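About Nurden

Nurden packs mixed orders for small shops in Clanham. Renu Bhatia and Umesh Kandpal started the company with 3 people and one packing table. We are now a team of 45.
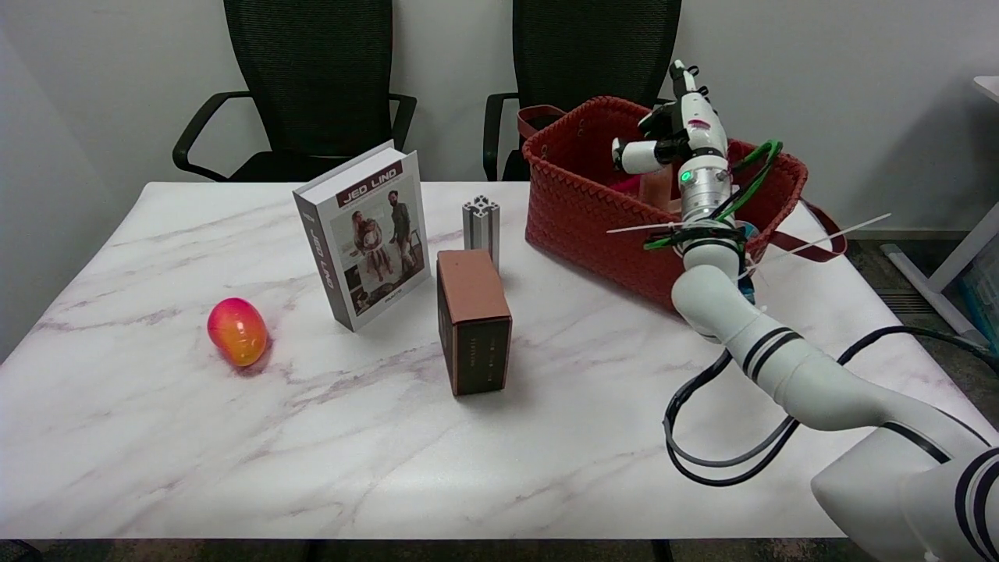 What automation changed

Since February, robot arms have done part of the packing. Reaching across a table all day was hard on shoulders, and 12 of our packers have moved to checking, training and customer calls. Pay stayed the same — so did the hours. Packers still decide what goes together in a bag.

How we test

Every new item type is tried on the marble-pattern table first. Shapes are mixed on purpose: something rounded like a mango, upright boxy things, a short aluminum profile. Packers run these tests themselves after 30 hours of training, and any of them can stop an arm.

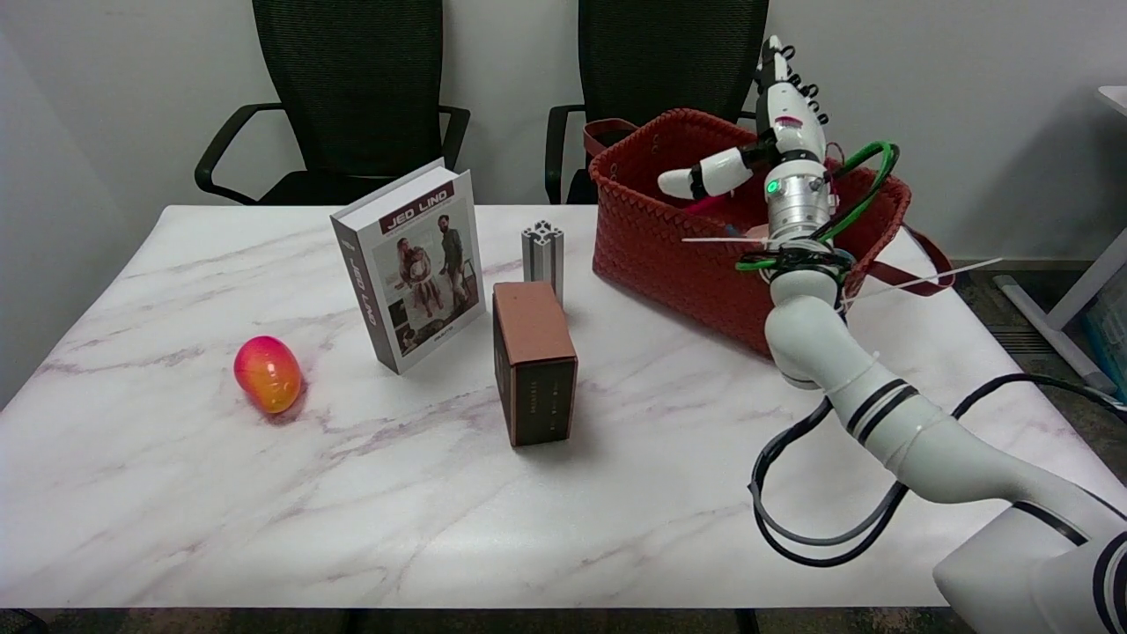 Robot hand above the red woven carrier, test table, Clanham

Visits to our Clomgate site start on 22nd March. Ask for Umesh at the front desk.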